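Orkau Pair teaching kit: five months of waggling
Reviewed by Ashley Fothergill, 11/17/23

I bought the Orkau Pair in April with my own money, a sentence I have now said aloud to several members of my family in several tones of voice. The kit is two small working arms, two lighter arms you hold in your hands, a camera for the wrist and a program for recording what you do. You waggle the light ones, the working ones copy you, and the computer keeps the lot so that a model can be trained on it later. The price was £1331 delivered to Denbridge, plus a further sum on bits I will come to.

The box says "ready in an afternoon". Mine was ready in an afternoon, in the sense that it was an afternoon when it was ready. Assembly is mostly small screws, and the small screws are mostly in one bag. The manual shows them all at the same size. There is a moment on page nine where you set each joint to its middle position before bolting on the next piece, and if you skip it, as I did on the left arm, you get an elbow that believes straight up is slightly sideways. Taking it apart again cost me an evening and a cup of tea I found later behind the power supply.

Once built, though, it is solid. Both arms bolt to a grooved aluminium rail along the front of the bench and neither has wobbled. I put mine in an enclosure, which the manual recommends so that the background stays the same between recordings. The manual suggests "a plain, neutral surface". Mine is lined in pink leopard print. It has been perfectly good at staying the same.

What is it like to use? Odd for the first hour, then rather lovely. The hand-held arms are the same shape as the working ones only lighter, so you don't steer so much as mime. Reach forward, the robot reaches forward. Squeeze the trigger, the gripper closes. There's a small lag, which you stop noticing until you are tired, when you notice it a great deal. My neighbour Roy Mellor, who has driven cranes, sat down and was better than me in ten minutes. He has not been invited back.

The thing the makers don't put on the box is that you can't feel anything. Your hand is closed around a trigger, the robot's is closed around something that cost money, and no news travels between them. You learn to go by sight. I now shut the gripper until the object twitches and then a hair more, a method I would not defend in court.

The job I settled on was putting phones on stands. Four old handsets lie in a row at the front of the table, the stands wait at the back, and the arms are meant to get the one onto the other. It sounds like nothing. Try it with two rubbery fingers and no sense of touch.

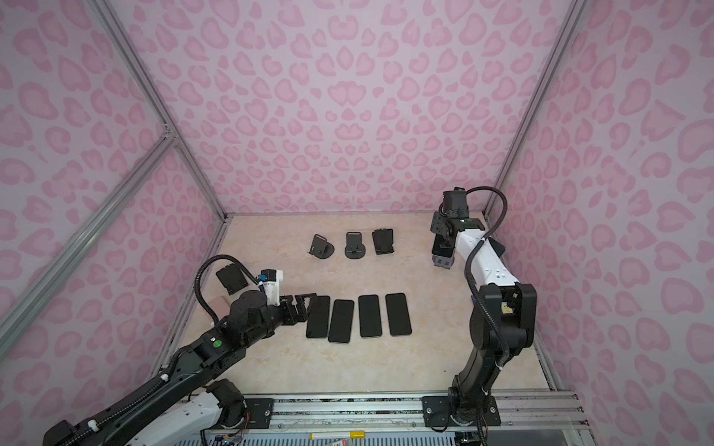

Picking up is the worst of it. A phone lying flat on a smooth tabletop offers a gripper about as much to hold as a puddle does. You have to come in low from the side, get one finger over an edge and hope the thing doesn't skate off into its neighbour. I leave a gap between phones if I want an easy session and close it up if I want the model to learn something. Once lifted, the phone has to be tipped upright and set down with its bottom edge behind the lip of the stand, or leant against the backplate on the stands that work that way. I used more than one shape of stand on purpose. I regretted it on purpose as well.

Two arms do help. One can steady while the other lifts, or one can straighten a stand that has been knocked, and stands do get knocked. It takes a while to stop treating your left hand as a spectator. My early recordings have the left arm hovering politely next to the phones like someone at a buffet who doesn't know which queue they're in, and I'm sorry to say the model picked that up straight away. It copies everything. If you pause to scratch your nose, the robot will one day pause, nobly, with no nose.

Over the five months I made 634 recordings, and threw away the ones where I swore and let go. The software makes throwing away easy: one key to keep, one to bin, one to start again. That is the best thing in the whole package. The worst is the file naming, which restarts from zero every time you open the program and will quite cheerfully ask if you'd like to replace the morning's work. The "yes" button is the highlighted one. I lost a batch that way and went for a long walk.

I wrote to Orkau about this and had a reply from Si-woo Yeon on the support desk, who was helpful and quick and agreed that the button was the wrong way round. An update came three weeks later. It moved the button and left the numbering alone.

Training is done on your own computer if you have a decent graphics card, and on somebody else's if you don't. Mine took all night and made the spare room pleasantly warm. The first model could reach for a phone and miss. The second could reach for a phone, get hold of it and then appear to forget why it had come in. The current one puts a phone on a stand more often than it doesn't, provided I've laid things out much as I did when I was teaching it. Turn a stand to face the wall and you'll see real despair.

Some grumbles, in no order. The cable hoses that loop over the arms are a touch too long and catch on each other when both arms reach for the middle. The fingertips wear smooth, and a new set costs more than fingertips should. The wrist camera is sharp enough but its bracket takes a screw the kit doesn't include. I got mine from Fivbridge, who sell them in packs of a hundred, so if anyone in the Denbridge area needs one, do shout. And the wiring under the front rail is simply out in the open. I've grown used to it, but I wouldn't leave it near a toddler or a cat.

Against the competition: Kirsty Tapley lent me her Zheng set for a weekend, which uses a pair of game controllers instead of the hand-held arms. It's cheaper and takes up a good deal less room. For stacking blocks I would happily use it. For tipping a phone up on its edge I wanted to lie down on the floor. You end up turning the wrist with one thumb and lowering the arm with the other, and my thumbs have never been close. If your jobs are simple ones, save the money. If anything needs turning over in mid-air, you want arms in your hands.

Would I buy it again? I think so, with the manual thrown out and the page nine business written on the wall. It has taken over the spare room and I no longer own a phone stand that's free for a phone, but I look forward to going up there of an evening, which can't be said of the rowing machine.

Score: 3 and a half out of 5. It would have been 4 with sensible file names.

Comments

Tracey Staniforth: Does the left arm still have the sideways elbow, or did you get it true in the end? Mine is out by a hair and I can't face the screws.

Ashley Fothergill: True now. Loosen the two on the inside first and leave the outer ones be until it's sitting straight. Page nine has them the other way about.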